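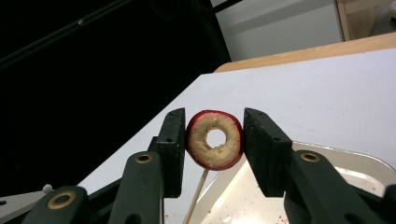
The Dorach Cure

Petro Ivanyshyn did not believe in the well at Dorach, and he said so to the woman selling tickets.

"You don't have to believe," she said. "It's two for the water, three with a cup."

He paid for the cup. His sister had sent him, and she would want to see it.

According to the leaflet, the water had healed 171 people of bad knees, bad nerves and, in one case, bad debts. It gave no names. Petro had spent his working life checking insurance claims in Smadi and he knew what a list without names was worth. He asked who had done the adding up.

"My uncle," said the woman.

"And is he a doctor?"

"He had a bad knee."

The path went down through nettles. An old man was ahead of him, taking the steps sideways, one hand on the rail. At the bottom they stood together and looked at a pipe coming out of a wall.

"That's the town supply," said Petro. "Look, it's got a meter on it."

"I come every September," the old man said. "Eleanor used to bring me. My wife."

"Does it help?"

The old man thought about this for longer than Petro liked.

"No," he said, and held out his cup.

Petro filled it for him, then filled his own. It tasted of coins. On the way back up he offered his arm, and they stopped twice so that the old man could complain about the nettles. At the ticket hut the woman had her pencil ready.

"Any improvement?" she asked.

"Put him down as a maybe," said Petro — and gave her a false name for himself.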